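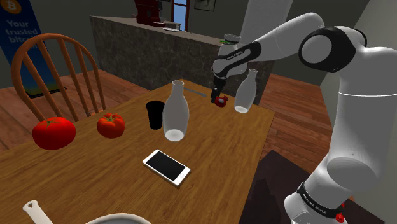 Attachment 1: sim view, table-clearing cell, arm over the far end of the table near the small red part.

Filed under: Workplace Automation > Simulation & Handover > Open tickets

Ticket 900: Arm slow on table clearing, and the staff have started doing its job for it

Reported by: break room operations, Drostov site
Priority: was Low, is now Medium, was briefly High on Thursday when the director wanted a coffee

Summary
The table-clearing routine runs fine in Testside, our simulator. On the real table at Drostov it stops, thinks, and leaves things behind. The people who used to clear that table were moved to the dish line in May, on the understanding that the table would look after itself. It doesn't, so they walk back over between racks and do it anyway. We now have one job being done by a robot and the same job being done by people, and only one of the two shows up on the dashboard.

Environment
Planner: Trilness, current build
Simulator: Testside, default kitchen room, the one with the bitcoin banner
Site: Drostov, second floor
Integrator: Zamudio

Steps to reproduce
1. Load the default kitchen.
2. Run "clear table, small items first."
3. Note that it goes well.
4. Run the same thing upstairs at lunch.
5. Note the difference.

Log

Entry 1. Opened from a note taped to the dish line. The note said "your robot is staring at a cup again." Asked for a log file. Received a second note.

Entry 2. Pulled the logs ourselves. Cycle time per item upstairs is 121 seconds. The target in the handover sheet is 2 seconds of planning plus however long the arm needs to move, and the arm is not the slow part. Nearly all of the time goes to the planner deciding whether what it sees is a thing it knows.

Entry 3. Went through the default kitchen to see what it does know. Two tomatoes, two milk bottles, a black cup, a phone, a knife, and a small red item we have been calling "the cap" for want of a better word. Apart from the cup, which stands right next to a bottle, most of it has some room to itself. I have worked on the second floor for a good while and have never seen a table there with this much elbow room. A real lunch table has napkins on it. It has half a sandwich in foil, which the planner classes as "other" and then goes quiet about.

Entry 4. Zamudio replied that the routine was accepted on the default kitchen and passed. True. I was at the acceptance. There was cake, which would have been a useful test object.

Entry 5. Sat with the dish line crew for a shift, which should have been entry 1. What changed for them, in their words as near as I could write them down:
- They used to clear the table when it was full. Now they clear it when the arm gives up, and they can't tell when that will be, so somebody always has one eye on it.
- The fault light is on the far side from the dish line. You have to walk over to find out whether you needed to walk over.
- If you take an item the arm was planning to take, it raises a fault. So they wait for it. Then they take the item.
- They have learned to set the bottles apart from each other because it likes that. This is now part of the job. It isn't in anyone's job sheet.
- Knives they pick up themselves, always, and they would like that left alone whatever we fix.

The last point went straight into the config. Knives are now a "leave for staff" item at Drostov. Took four minutes and should have been done on day one.

Entry 6. Management asked whether the crew could "prepare the table for the robot" as a stopgap. Passed the question along. The answer was short. For the record, preparing a table for a robot that clears tables is clearing a table.

Entry 7. Built a messier room in Testside. Kept the furniture and the arm as they were, then added 175 item layouts based on what the crew told us really gets left behind: foil, stacked cups, a bottle leaning on another bottle, trays with things hidden under napkins. Ran the same routine. It stalled in the simulator exactly the way it stalls upstairs. This was the best news of the week, and I was the only person in the room who thought so.

Entry 8. Cause found. Trilness retries an unknown item until the time limit runs out, then moves to the next item, then comes back and retries the first one. On a tidy table there are no unknown items, so the retry never shows. Changed it to one try, then skip and flag.

Entry 9. Moved the fault light to the dish line side. Added a "mine" button so staff can claim an item without causing a fault. The crew asked for the button to be big. It is big.

Entry 10. First lunch with the new settings. The arm took the bottles and cups, skipped the foil, and flagged three items. Staff picked up the three when they had a free hand. One of them told me it was like working with a new hire who at least asks now. I'm taking that as a pass.

Still open
- The handover sheet counts a skipped item as a failure. It needs its own column, or the dashboard will say we made things worse.
- Hours. The crew was cut on the assumption of zero trips to the table. The button log will show how many trips there are. I've asked for the staffing plan to be looked at again once there is a month of it, and asked for that in writing.
- Acceptance for the next site should run on the messy room, with someone from the dish line present and holding the stop button.
- The phone. The routine treats a phone on the table as an item to clear. Set to "leave for staff" at Drostov pending a proper answer. Two phones have already been through lost property.

Status: Waiting on Zamudio (handover sheet), waiting on management (hours)

Support desk contact: use the reply form on this ticket | © Drostov Site Automation Support | Back to top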